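Home Explore Notifications Messages

Thread

Moved my photo archive off the cloud this month and on to a machine at home. A few notes in case anyone else is thinking about it. 1/8

Cornora put the yearly price up in October. I was paying for space I mostly filled with duplicates. 2/8

First job was the download. It came as 23 zip files and two of them were corrupt. Ask for the smallest file size they offer, so a bad one is quick to fetch again. 3/8

I used the old desktop PC from the spare room. It needed a bigger drive and a good clean, and that was all I spent money on. 4/8

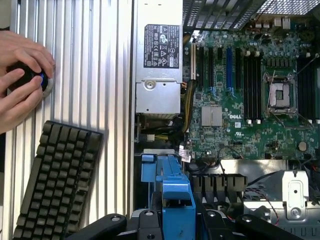 Next, duplicates. The first pass found 2,205 of them. Most were from the Kernmont trip, when my phone and tablet were both backing up. 5/8

Dates were the real nuisance. 1,137 scans of old prints had the day I scanned them and no other date. I'm fixing those by hand, roughly 34 an evening. 6/8

Folders are year, then place. I tried tagging people and gave up by Saturday lunchtime. 7/8

There's a second copy on a drive at my sister's. I swap it when I visit. Don't cancel the old account until you've opened files from both copies. 8/8

19 replies 41 reposts 206 likes

More from this author
Walking the Oretia canal path in the rain
Which scanner settings I use for slides
Allotment notes, October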